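Bread basket

A bread basket is an open container used to hold bread and rolls at the table or on a sideboard. The term covers woven baskets of willow, rattan or other plant fiber, as well as wire, cloth and plastic versions that keep the name without any weaving. It is also used loosely for the bread itself, as on restaurant menus that list "bread basket" as an item with a price.

Form and materials

Most table baskets are round or oval, with low sides that slope outward so that a hand can reach in easily. The rim takes the most wear and is often finished with a braid, which hides the cut ends of the stakes. Sellers tend to call anything woven and brown "wicker," though wicker is a way of making things and says nothing about the plant used. A basket sold as willow may be rattan, paper cord or molded plastic, and a photograph in a catalog will rarely settle the matter.

Color is a poor guide as well. Reddish-brown baskets are commonly described as "natural," but the shade can come from boiling willow with its bark on, from stain or from varnish. The claim that darker baskets last longer appears in many household guides, usually with no source given.

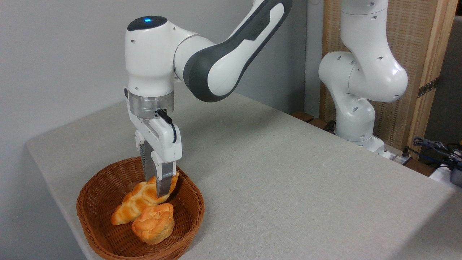 Round wicker bread basket with a braided rim, holding two bread items, one of them braided.

Use

The basket is usually lined with a napkin or cloth, which catches crumbs and keeps them out of the weave. Supporters of the unlined basket argue that the open weave lets steam escape and so keeps the crust crisp. This is true only for a short time. Bread left in an open basket dries out at much the same pace as bread left on a plate, and the often repeated statement that wicker "keeps bread fresh" confuses a serving basket with a closed bread box.

Enriched loaves and braided rolls are a common choice for display, partly for their looks. Softer breads of this kind gain little from airflow and are better covered if they are to stay out past the meal.

Manufacturers' claims

The Tralar household range advertised its woven baskets as good for 3,000 servings, a figure that was never explained. It was unclear whether a serving meant a meal, a loaf or a slice. Amato, a rival maker, promised 1,000 washes for a plastic basket with a woven look – a more modest number, but one given without any test method. Clurnard sold a basket with a "breathing base," which buyers noted was a base with gaps in it, like that of most baskets.

Care

Crumbs are shaken or brushed out. Plant fiber baskets can be wiped with a damp cloth and left to dry in the open, and long soaking may loosen the weave or lift the finish. Advice to oil the basket every month has little behind it, and oil near food can turn rancid. A basket that smells musty after drying is generally thrown out or moved to other duties, such as holding keys or mail.

See also

Bread box
Proofing basket
Basket weaving
Table linen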